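Contrôle de novembre, local de Plavport : ma liste et mes remarques

Bon, j'ai refait le tour complet avec Nazanin Ahmadpour, deux heures à ouvrir des placards et à râler gentiment. Je note tout tant que c'est frais !

Extincteurs : OK. Celui du couloir est toujours caché derrière le portemanteau, je l'ai dit l'an dernier, je le redis.

Issue de secours : OK, mais la barre accroche un peu. Il faut appuyer franchement (Bok-nam Hong s'en occupe avec sa burette).

Trousse de secours : à compléter. Plus de compresses, et deux flacons de sérum périmés que j'ai jetés. Ciseaux présents, pour une fois.

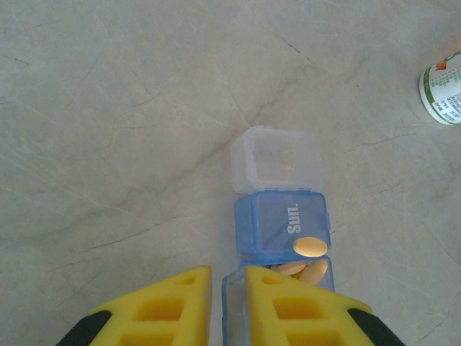
Détecteurs de fumée : testés un par un, tous sonnent. Celui de la cuisine sonne même très bien, demandez aux voisins. Piles changées partout, j'ai gardé le ticket.

Tableau électrique : le différentiel 30 mA déclenche au bouton test. Étiquettes illisibles sur la rangée du bas, je les refais au propre cette semaine.

Multiprises : à revoir. J'en ai trouvé deux branchées l'une sur l'autre derrière le frigo, et là non, vraiment non. 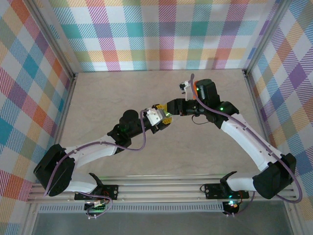 Revêtements et textiles : c'est mon point faible, je n'ai retrouvé qu'une partie des fiches de réaction au feu. Les rideaux de la grande salle sont bons (classement M1, fiche dans le classeur vert). Pour les motifs écossais multicolores posés sur trois côtés autour du plateau beige, je n'ai aucun papier, donc je laisse la case vide et je demande à Hae-won Do si elle a gardé la référence. Idem pour le tapis de l'entrée.

Éclairage de sécurité : un bloc mort sur le palier, commandé chez Prolau, référence 1083.

Prochain passage au printemps, clé au crochet habituel.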